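Trade network update: sign-in, listings and the repair board

Flelterura, the members' network for laundry equipment dealers, launderette owners and repair firms, has moved to its new listing system. The change was made in March and affects every member who keeps a company page. Old addresses still redirect, but the redirects will be removed once the supplier directory has been re-indexed, so links in email signatures and on printed cards should be updated before then.

Company pages

Each company page now has a fixed set of fields: trading name, area covered, type of work, makes serviced and contact route. The free-text box remains but is limited to 200 words. Text over that length was not deleted during the move. It is held in the page's draft area, where the account owner can edit it down and publish again.

Members may list up to five areas. Several firms had entered whole counties one town at a time, which slowed the search and pushed smaller firms down the results. Where this was found, the towns were merged into the nearest area heading. Ollbridge and the villages to its north are now one area. Anyone who covers only part of it should say so in the free text.

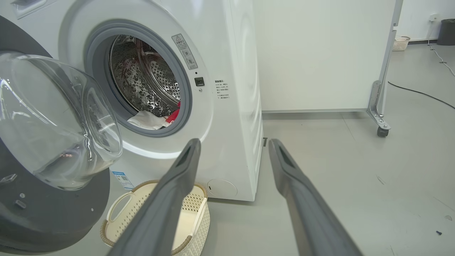

Front loader with the door open. Machine type is now a search filter.

Searching by machine type

The type filter separates front-loading, top-loading and stacked machines, with domestic and commercial as a second setting. It reads from the "type of work" field only. A firm that mentions commercial machines in its free text but leaves the field blank will not appear in a commercial search. Wafula Mabula, who maintains the directory, checked a batch of pages after the move and found this to be the most common fault. It takes one edit to put right.

Results are sorted by area first and then by date of last update. Paid members are not placed higher. A page left untouched for six months is marked "not recently confirmed" and can be cleared by pressing the confirm button, even when nothing has changed.

The repair board

Questions on the repair board are now threaded. A reply can be marked as the accepted answer by the person who asked, and accepted answers are copied to the reference section with the names of both members shown. Members who would prefer their name left off can set this under account options.

Fault codes should go in the title, together with the make and model number. Posts offering parts for sale belong in the parts section and will be moved there. After three moved posts, the account goes to manual approval for new threads.

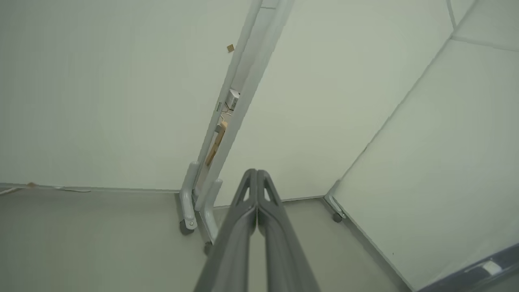

Pale panels at a corner, with a small tan square stuck to one of them.

Linking to other accounts

Pages can now show a feed from one outside social account. The feed is refreshed every hour and shows the five latest public posts. Video does not play inside the page; it opens on the original site. Members using the Rovau scheduling tool can post to Flelterura from the same queue, but tags are stripped out and need to be added again by hand.

Customer messages sent through a company page go to the registered email address and are also kept in the inbox. Attachments are accepted as PDF or JPEG only.

Questions about the move should be sent to Imani Athumani through the help form, giving the company page address and the browser used.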